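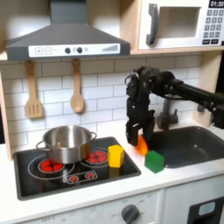 What's the best way to clean a play kitchen with a stovetop and sink that gets used every day? Ours is mostly white and shows everything.

Warm water with a small squirt of dish soap, on a cloth you've wrung out well. Do the counter first, then the sink, and go over it all again with plain water so it doesn't stay sticky.
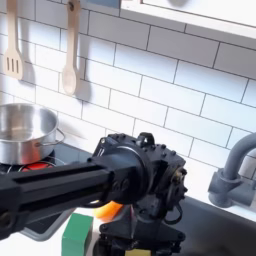
Clostton_Gran
Longtime member, Play & Toys
61 answers

I'd add a bit to that, having looked after three grandchildren and their pretend restaurant! Take the pot off the burner before you wipe, and the wooden spoon and spatula down from the wall. I never soak the wooden ones, they go fuzzy on me, so they get a quick wipe and dry on a towel overnight. The tile part behind the stove is the fiddly bit. An old soft toothbrush along the gray lines does nicely, and then a dry cloth. 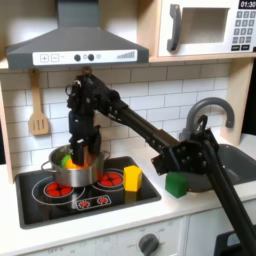
The pretend vegetables I do in a mixing bowl, in around 500 ml of soapy water, and the blocks get a wipe while I'm at it (in our house they have always been butter or cheese, depending on the cook). Go gently over the red burner rings. I scrubbed ours with a scouring pad one November and was sorry.

Kumsa1805
New member

baby wipes. takes two minutes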